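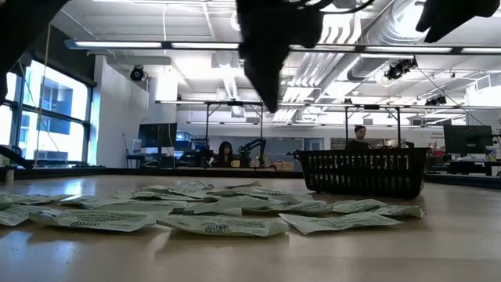

Vilstead Allotments and Gardens Forum > Growing > Seed swaps and storage

Thread: Is old seed worth sowing in July?

lecholsz
6th July
Cleared out the shed and I have far more seed than I thought, a lot of it past the date on the back. Mostly beetroot, chard, spring onions and lettuce, plus parsnip I bought two years ago and never opened. Is any of it worth putting in now or should I bin the lot and buy fresh? Plot is heavy clay, gets sun until mid afternoon.

Pierina T
Beetroot and chard will be fine. I had chard come up from a packet that was six years old. Parsnip, bin it. It's poor after one year and you're too late for it anyway.

gpaju
Agree on parsnip. Lettuce depends how it was kept. A shed is about the worst place, it bakes in summer and gets damp in winter. Do a test on kitchen paper first. I did 17 lettuce seeds from a shed packet last year and 2 came up.

lecholsz
They were in a biscuit tin if that helps.

gpaju
Helps with mice. Doesn't do much for heat.

mirko_g
I wouldn't bother testing. Sow it thick in a short row and see. If nothing shows in a fortnight you've lost a bit of ground and you can put something else in. Testing takes a week and you're short of weeks in July.

Pierina T
Fine if you have ground to spare. Some of us are on half plots.

mirko_g
So am I. Plot 82, the bit by the water tank.

P. Marchetti
Lettuce won't come up well in hot soil, old or new. Sow in the evening, water the drill before you sow and put a board over it for a couple of days. Take the board off as soon as you see green. People blame the seed when it's the heat.

gpaju
The board brings slugs on our site.

P. Marchetti
It does if you leave it down. Lift it every morning.

lecholsz
Thanks all. Parsnip has gone on the compost. I'll do the beetroot and chard tonight and test the lettuce. What about the spring onions?

Pierina T
Onion family doesn't keep. Two years at most. How old?

lecholsz
No date I can read, the corner's torn off.

Pierina T
Then I'd buy new. The shop on Salline Road has them.

mirko_g
Or sow it thick and see.

Thread views: 1,603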